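Shop > Air and Damp > Dehumidifiers > Helleck 40

Helleck 40 Basement Dehumidifier

8 min read
2 comments

Sold and shipped by Sotside. Ground delivery only. Replacement filters and the drain hose kit are listed separately.

The box says the Helleck 40 will "transform your basement." It will take water out of the air, and a basement with less water in the air smells better and ruins fewer cardboard boxes. We sell a lot of dehumidifiers and we have read a lot of boxes, and we would like you to buy one knowing what it does.

What the number means

The 40 in the name is pints of water per day. That figure comes from a test room kept at a set temperature and a set humidity, and your basement is neither of those things. A cool basement gives up its water slowly. In February, with bare concrete walls, you may get a small fraction of the rated amount and wonder if the thing is broken. It probably isn't. Cold air holds less water to begin with, and the coil spends part of its time defrosting.

In July, with the outside door left open by kids, it will pull a great deal more. Every maker rates its machines this way, so the number is fair for comparing one machine to another. As a promise about your house it isn't worth much.

Coverage

Helleck claims 2,283 square feet. We have no idea where they got a figure that exact, and we asked. The answer was that it is "based on airflow modeling," and then we were sent the brochure again. Our own advice is 700 square feet of open, damp basement, or one large room plus whatever hallway the air can reach. If your basement is chopped up into rooms with closed doors, count the room it's standing in and nothing else. Air doesn't go through a door just to be helpful.

People do run it in bigger spaces and like it. They also tend to have a basement that was only a little damp in the first place. If you have water coming up through the slab or in at the window wells, no dehumidifier at any price is going to fix that. Clean the gutters, look at which way the ground slopes, and spend the money there first. We mean this even though it costs us the sale.

Noise

On the high fan setting you will turn up the television. On low you can hold a conversation next to it. The compressor has a hum that comes and goes, and some people stop hearing it within a few days while others never do. If there's a bedroom straight above where it's going to sit, put a rubber mat under it or pick another corner. The brochure says "whisper quiet." We'd like to meet the person doing the whispering.

The bucket

The bucket slides out the front. It has a handle, and the handle folds down flat, and when the bucket is full you will slop a little on the floor the first time you carry it up the stairs. A float shuts the machine off when the bucket is full and a light comes on. There is no chime. If you are the sort of person who forgets (we are), the machine will sit there doing nothing until you remember it.

Use a hose. There's a drain port on the back that takes an ordinary garden hose fitting, and if you have a floor drain you can run the hose downhill to it and forget the bucket. The port needs a real slope the whole way. A hose that goes up over a door sill and down again will back up and leak at the fitting, and then you'll have a wet floor made by your dehumidifier.

It has no pump. Helleck sells a pump model at a much higher price, and a separate condensate pump from any hardware store does the same work. We stock the Vultitz pump and have had few of them come back, but buy whichever one you can get locally if you'd rather not wait for a box.

Controls

There's a panel on top with a humidity setting, a fan speed, a timer, and a button marked "Smart." Smart mode picks a humidity for you based on the room temperature. In our shop it picked a number, then changed its mind for most of an afternoon. Set it to 50 percent by hand and leave it alone. If the basement still smells, go down to 45. Lower than that and you are paying the electric company to dry out your paneling.

The humidity readout on the panel reads low on the ones we've tried, compared with a cheap separate gauge placed across the room. Part of that is fair, as the sensor is sitting right in the stream of air the machine has been working on. Buy the separate gauge. It costs less than lunch, and you can move it to the corner where the smell is, which is the corner you care about.

The electronics

This is where we get the most calls, and it's where we're least impressed with how the whole business works, Helleck included. A dehumidifier used to have a dial and a humidistat that clicked. It was crude and it would go on clicking for years. Now there's a control board behind the panel, and when it quits the compressor, the fan, and the coil can all be in fine shape and the machine is still a large white box.

Helleck will sell you the board. We give them credit for that, as plenty of makers won't. It is listed as a service part, it comes with no instructions, and the price moves around enough that we've stopped printing it here. Ask us before you order. There are two versions that look alike and the plugs don't match, and the only way to know which one you have is by the letter at the end of the serial number.

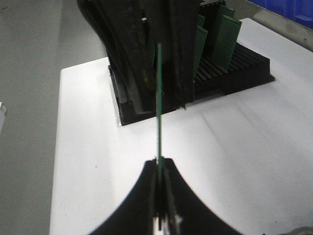
One owner in Lachance wrote to tell us that the board was never the problem in her case: the machine had gone dead after a storm, she had priced a new board and was ready to pay for it, and then her neighbor pushed the reset button on the plug. She added that the manual mentions the button once, in the section on disposal, and that we ought to put it somewhere people would read it.

So we are putting it here. The plug has a test button and a reset button. If the panel is dark, press reset before you do anything else. If that doesn't help, unplug the machine, wait several minutes, and try it in a different outlet with nothing else on the circuit. Then call us. We would much prefer a dull phone call to shipping you a part you didn't need and can't send back.

We can't tell you a surge protector will save the board. Helleck's manual says to plug straight into the wall, and the warranty people have used the words "extension device" to turn down a claim. If power cuts are common where you live, unplugging during a storm is free.

After an outage, the machine comes back on at its last setting if the outage was short. After a long one it may come back in standby. If you're leaving a summer place shut up for weeks and counting on this to run, you should know that, and you may be happier with a plain dial model. We still carry one when we can get it.

Wi-Fi

There is an app. It shows you the humidity and whether the bucket is full. It wants your location and an account, and it drops off the network in the kind of deep concrete basement where people put dehumidifiers. The machine works perfectly well if you never open the app, and that is how ours runs.

Filter and cleaning

The filter is a plastic mesh that slides out the side. Rinse it in the sink when it looks gray, let it dry, put it back. The panel has a filter light that runs on a timer and has no way of knowing whether your filter is dirty, so hold the button down until the light goes off and use your eyes. Helleck's "antibacterial" replacement filter costs more than the plain one. We've seen nothing from them to explain what it does, and we sell both, and we'd buy the plain one.

Wipe out the bucket when you think of it. It grows a slick film otherwise.

Running cost

It uses electricity the way a refrigerator does if the refrigerator never rested. A damp basement in the first week will have it running nearly all day, then it should settle down as the walls and the rugs and the old magazines dry out. If it's still running flat out after a month, you have water or outside air getting in somewhere. Check the dryer vent. A surprising number of basement damp problems are a dryer vent that has come off the wall and is blowing wet air behind the machine.

Warranty

Helleck gives 2 years on the whole machine and longer on what they call the sealed system. The longer part sounds generous until you read that it covers the part and leaves out the labor, and labor is most of that bill. You'll need the receipt. We keep ours on file and will send you a copy.

Sotside takes returns on unopened boxes. Opened ones we take back if the machine is faulty. We don't take them back for being louder than whispering, and by now you've been told.

Setting it up

Stand it upright overnight before you plug it in, even if the box arrived the right way up — you don't know how it rode in the truck. Keep it clear of the wall on the side where the air goes in. Shut the windows. People run these with a window open "to let the damp out," and what they are doing is drying the yard.

Who should skip it

Anyone with a crawl space, as it's too tall for most of them and the bucket would be a misery. Anyone with an unheated garage in a cold state. Anyone whose basement reads under 50 percent on a separate gauge through August, in which case keep your money and throw out the cardboard.

In the box: dehumidifier, bucket (already in place), filter (already in place), manual, a card about the app. The drain hose is not included, though the picture on the carton shows one.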